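Home | Recipes | House | Travel | About

Sandwiches for the drive

1 Jun 2019

We drive to Toledo twice a year, and for a long time we bought lunch on the way. In April the stop cost us $34 for food I can't remember eating. This time I made sandwiches the night before, and I am writing down how I did it so I have it for the fall.

The bread was the soft white loaf from Stello. I usually buy something with seeds, but seeded bread gets hard overnight in the fridge and the crusts scrape the roof of my mouth. Soft white bread holds together and takes the shape of whatever is around it. It does squash. I have stopped minding that.

I spread butter on both slices, all the way to the edges. Mayonnaise is fine if you are eating within the hour. For anything longer I use butter, and I take it out of the fridge before supper so it doesn't tear the bread.

Wet fillings need some work first. I salt them, lay them on a dish towel, and leave them alone while I do the dishes. Then I pat the tops and build the sandwiches right away. If I wait, they start to weep again and I have to get a second towel.

I cut corner to corner with the bread knife and wipe the blade between cuts. I made 6 whole sandwiches, so there were plenty of halves to go around. Each half gets its own piece of plastic wrap. I have tried wax paper and it comes open in the bag. With plastic I roll the wedge up snug and twist the loose end, and it stays shut until somebody wants it. I don't love using that much plastic. I looked at the beeswax kind at Uromham, but they were $8 for a small one and I would need a stack of them.

The wrapped halves sit in the fridge overnight on a plate, one layer deep. In the morning they go in the cooler on top of the ice packs, with a towel in between.

When it's time to eat I put them out in the round woven basket, the one I bought for 50 cents at the Clukitz church sale. It's synthetic, so it wipes clean, and the sloped sides keep things from sliding off. I used to keep onions in it. It's a better size for lunch. 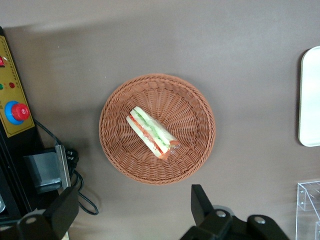
One wrapped wedge in the woven basket.

I would change two things. The fillings were uneven, thick at one end and thin at the other, and I think I need to lay them flatter before the top slice goes on. I would also pack more napkins. We used the last one well before Toledo and finished the trip with a roll of paper towels from under the seat.

Next time I want to try egg salad, in a separate tub, with the bread carried dry.

6 comments | 8 shares

Older post | Newer post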